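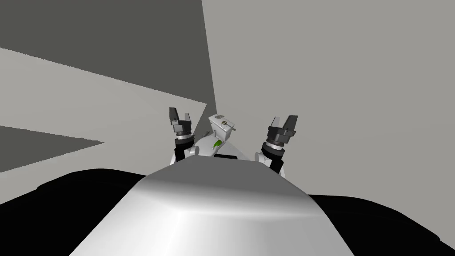 처음 설치하던 날 시뮬레이터만 세 번 다시 깔았는데, 알고 보니 장면 파일 경로에 한글 폴더가 하나 끼어 있었습니다. 4장은 경로부터 확인하고 시작하시길 권합니다. (초판 독자 의견)

좋은 지적이어서 이번 판에는 경로 점검을 1단계로 올렸습니다. 고맙습니다!

4장. Fostow 플래너를 시뮬레이션 장면에 연결하기
개정: 2022년 8월 29일

이 장에서는 Ternstead 제어 스택 위에 Fostow 동작 플래너를 올리고, 양팔 로봇의 그리퍼를 첫 목표 자세까지 보내 봅니다. 명령 몇 줄로 팔 두 개가 서로를 피해 가며 움직이는 모습은 몇 번을 봐도 신이 납니다. 3장의 드라이버 설정을 마쳤다면 바로 시작할 수 있습니다.

4.1 준비

1. 작업 폴더의 전체 경로에 한글이나 공백이 없는지 확인합니다.
2. 터미널에서 ternstead check를 실행합니다. 모든 항목이 OK로 나와야 합니다.
3. 설정 파일 scene.yaml을 열고 planner 항목을 fostow로 바꿉니다.
4. 포트 번호를 2357로 지정합니다. 다른 프로그램이 이 포트를 쓰고 있으면 플래너가 아무 메시지 없이 기다리기만 하니 먼저 종료해 주세요.

참고: 양팔의 이름은 left_arm과 right_arm으로 고정되어 있습니다. 이름을 바꾸면 자체 충돌 검사표를 다시 만들어야 합니다(부록 B).

4.2 장면 불러오기

1. ternstead load scene.yaml을 실행합니다.
2. 뷰어가 열리면 카메라 목록에서 몸체 시점과 손목 시점을 차례로 선택해 봅니다. 손목 시점에서는 그리퍼 손가락이 화면 아래쪽에 나와야 합니다. 위쪽에 나온다면 카메라의 roll 값을 180도 돌립니다.
3. 물체 목록을 새로 고칩니다. 목록이 비어 있으면 인식 모듈이 아직 켜지지 않은 상태입니다. perception start를 입력하고 다시 새로 고치세요.
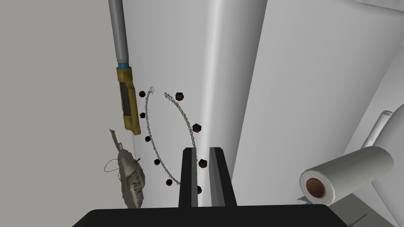
4. 목록에서 물체를 하나씩 선택하면서 충돌 형상을 정합니다. 기본값은 볼록 껍질(convex hull)이며 대부분 이대로 충분합니다. 사슬이나 끈처럼 가늘고 휜 물체는 볼록 껍질로 감싸면 안쪽의 빈 공간까지 막혀 버리므로 capsule_chain을 선택합니다. 이 옵션은 정말 잘 만들어졌습니다. 전에는 계획 실패로 끝나던 좁은 접근 경로가 술술 풀립니다!
5. 아주 작은 물체는 merge_small을 꺼서 따로 남겨 둡니다. 켜 두면 가까이 있는 것끼리 한 덩어리로 합쳐집니다.

주의: 형상을 바꾼 뒤에는 반드시 scene commit을 실행하세요. 저장하지 않으면 뷰어에는 새 형상이 보이는데 플래너는 이전 형상으로 계산합니다.

4.3 첫 경로 계획

1. 두 그리퍼를 모두 엽니다: gripper open --all
2. 목표 자세를 불러옵니다: goal load first_reach
3. plan --arm left --samples 264를 실행합니다. 샘플 수는 나중에 얼마든지 늘릴 수 있습니다.
4. 미리 보기에서 경로가 초록색이면 execute를, 빨간색이면 샘플 수를 525로 올려 다시 계획합니다.
5. 같은 방법으로 오른팔도 진행합니다.

주의: execute는 속도 배율을 따로 묻지 않습니다. 실제 로봇에 연결할 때는 speed_scale을 0.1로 낮추고 비상 정지 버튼에 손이 닿는 곳에 서 있어야 합니다.

4.4 문제가 생기면

오류 686: 시작 자세가 이미 충돌 상태입니다. 뷰어에서 충돌 표시를 켜고 겹친 링크를 찾아 home 자세로 되돌립니다.

계획은 성공하는데 팔이 움직이지 않음: 제어 모드가 hold로 남아 있습니다. mode track으로 바꿉니다.

손가락 끝이 목표에서 일정하게 어긋남: 손목 기준 좌표와 손가락 끝 기준 좌표를 혼동했을 때 자주 나타납니다. goal 파일의 frame 항목을 tool_tip으로 고치세요.

양팔을 동시에 계획하는 방법은 5장에 있습니다. 여기까지 잘 되었다면 5장은 꼭 해 보세요, 제일 재미있는 부분입니다!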